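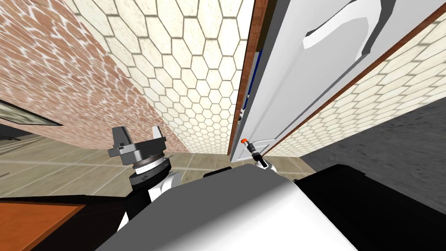
According to Marwa Shawky, the first 200 examples anyone gathers should be thrown in the bin, and the person who gathered them should go for a long walk before starting again. She told me this when I'd just finished my first 200, so you can imagine how well it went down. I kept mine. I wish I hadn't, and a good part of this chapter is about why.

Chapter 6
Gathering Examples

In this chapter
6.1 What counts as one example
6.2 Driving the robot by hand
6.3 Moving the furniture (and the robot)
6.4 What to keep and what to drop
6.5 Writing it all down

Up to now we've been a bit spoilt. Chapters 3 to 5 handed you a tidy folder of examples and asked you to train something on it, and the folder was called Gonum and you never had to wonder where it came from. Well, somebody made it! Every one of those runs began with a person steering two robot arms through a house that exists only inside a simulator, trying to get to a door, or open it, or carry something past it without clouting the frame.

I've been that person for more afternoons than I'd care to add up. Our house is called Murkel. It has tiled floors, patterned walls and a lot of doors, and I know its corridors better than my own (I still walk into the one at home). 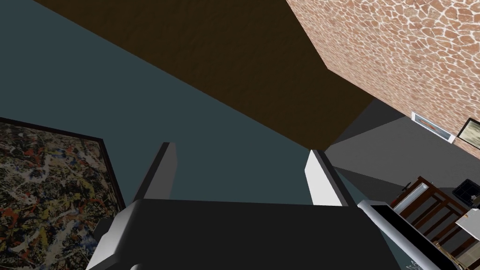

Eamon Dolan
Lead author, Chapters 6 to 9

Let's start with the dull moments, as there are far more of them than you'd think. When people picture an example they picture the good bit, where the gripper closes on the handle and the door swings. But a run is mostly getting there. Fingers open, nothing between them, wrist pointing at the ceiling while you work out which way to turn. All of that goes into the recording, and the learning system will study it just as hard as it studies the good bit. If you dither for four seconds before every grasp, you'll train a robot that dithers for four seconds before every grasp. Mine did. It was like watching a home video of myself.

So before you record anything, decide where a run begins and where it ends, and stick to it. In Murkel we start recording when the robot first moves and stop when the arm is clear of whatever it was handling. You may prefer something else, and that's fine, as long as all the people driving on your project do the same thing. Nesma Kabbaj and I spent most of one November finding out that we hadn't. She stopped the moment the door was open. I carried on until I'd backed away. We'd put both lots in one folder, and the trained robot would open a door and then stand there, twitching, unable to settle on whether it was finished.

The folder you'll use from section 6.4 onwards is called Morsy, and you get it with all its warts. There are 1626 runs in it. We trained on 1371 of them and set the rest aside, and you'll find our reasons in a plain text file next to the recordings. Some are obvious, like a door that was never reached. Others we argued over. Naima Mahrous wanted to keep the runs where the driver missed the handle, backed off and had another go, on the grounds that a robot ought to see what recovering from a miss looks like. I wanted them out. She won, and she was right, though I'd ask you to read her notes before you copy us, because she was fussy about which misses she let in.

One more thing before we get going. There's a separate group of 143 runs in a folder marked Gumari, recorded with different starting positions for the robot. Please leave that folder shut until section 6.3. I know you won't all listen! But the exercise there works much better if you've trained on the main set first and have some idea of how it behaves.

You'll need the simulator from Chapter 2, a controller you find comfortable to hold, and a notebook. Paper is fine. Mine has tea on it.

6.1 What counts as one example

Open Murkel, pick any door, and drive to it without recording. Do that a few times until you've stopped thinking about the buttons. Then switch the recorder on and do it once more, all the way through, at whatever speed feels natural, and save the run under your own initials. We'll play it back together over the next few pages.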